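Telletti Bread Log

A small dataset of home bread baking notes, kept in plain CSV files. Each row is one loaf. The log covers flour, water, timing, oven settings and a few scores given after the bread had cooled and been sliced.

Version 2
Last updated: Sep 26, 2021
Maintainer: Inese Vaher
Contributors: Thiện Cao, Elaheh Jafarzadeh, Gunārs Adomaitis

Background

The log started as a shared spreadsheet between four people who bake at home and wanted to compare recipes without retyping them. The spreadsheet got slow and the column names drifted, so in July the whole thing was moved to CSV and cleaned up. Old rows were kept where the weights could be recovered. Rows with only volume measures (cups, spoons) were dropped.

Most of the loaves are sandwich bread baked in a tin. There is a smaller group of free-form loaves, mostly rye, from Gunārs. Flatbreads and sweet doughs are out of scope.

Files

loaves.csv: one row per loaf, 17 columns
flours.csv: short codes for each flour, with protein content as printed on the bag
scores.csv: taste and texture scores, joined on loaf_id
notes.txt: free text, in the order it was written

Main columns in loaves.csv

loaf_id: integer, never reused
baker: initials
flour_main, flour_second: codes from flours.csv; the second may be blank
water_pct: water as a percentage of total flour weight
salt_pct: same basis
starter: yeast, sourdough or mixed
bulk_min: first rise in minutes
proof_min: second rise in minutes
oven_c: set temperature in Celsius, not measured
steam: yes or no
bake_min: minutes in the oven
core_c: temperature at the center of the loaf when it came out, blank if not taken

All weights are in grams. Water content of the starter is already folded into water_pct, assuming a starter of equal parts flour and water. If you used the old spreadsheet, note that it did not do this, so the sourdough rows will look wetter now than they did before.

Scores

Each loaf gets a score from 1 to 5 for crust, crumb, flavor and toast. Crust, crumb and flavor are scored on the day of baking. Toast is scored the next day, from a slice out of the middle of the loaf. Setting on the toaster is left to the baker, but it should stay the same from one loaf to the next.

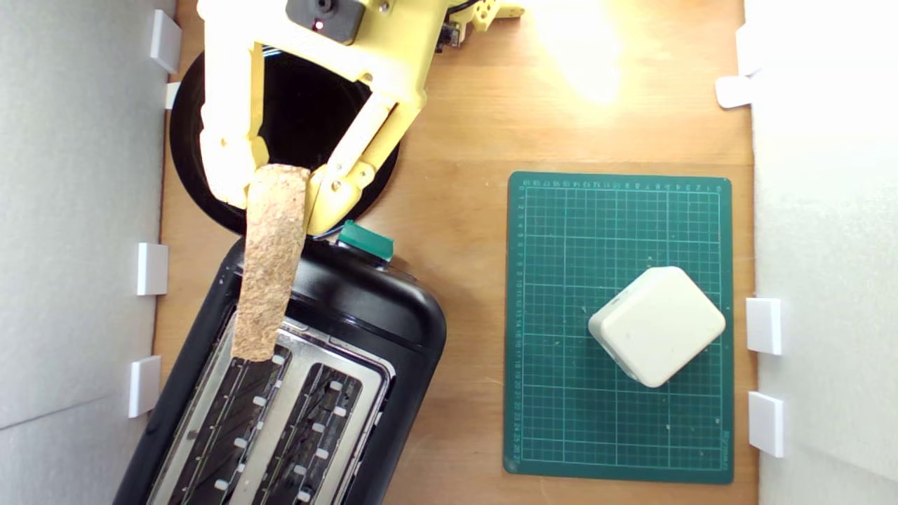
Toast and a two-slot toaster.

Toast scores are missing for many of the early loaves. They were added at Elaheh's request after she found that some of her whole-grain loaves were dull when fresh and much better toasted. A blank means not scored. It does not mean zero, and older copies of scores.csv that show 0 in the toast column should be replaced.

The four bakers do not score alike. Thiện rarely gives a 5 and Gunārs rarely gives less than a 3. We have not tried to correct for this. If you want to compare across bakers, subtract each baker's mean first.

Serving and keeping

Slices for scoring go on a plain plate with no butter. The loaf itself is kept cut side down on a board, or in a paper bag if the kitchen is dry. Bread that has been in the fridge or freezer is not scored at all. 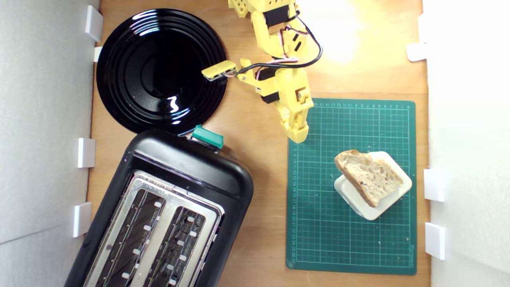 Slice thickness was not recorded before version 2. From this version on it goes in notes.txt, in millimeters, next to the loaf_id. It may become its own column later.

Known problems

Oven temperatures are dial settings. Inese's oven is known to run hot at the back.

Two flour codes, STK and STK2, both refer to Stekov strong white. The bag changed partway through and we could not tell if the flour did too, so the codes were left separate.

Loaf 40 has a bulk_min of 90, which is probably the second rise entered in the wrong column. It has been left as written.

Rye loaves have blank crumb scores when the loaf was cut too early and the knife gummed up.

Adding loaves

Copy template.csv, fill in one row per loaf, and send it to Inese or open a pull request. Run check.py first. It looks for missing ids, unknown flour codes and percentages typed as fractions (0.7 in place of 70). New flours need a line in flours.csv in the same request.

Please do not edit another baker's scores. Typos in notes.txt can be fixed without asking.

License

CC BY 4.0. Credit "Telletti Bread Log" and give the version number.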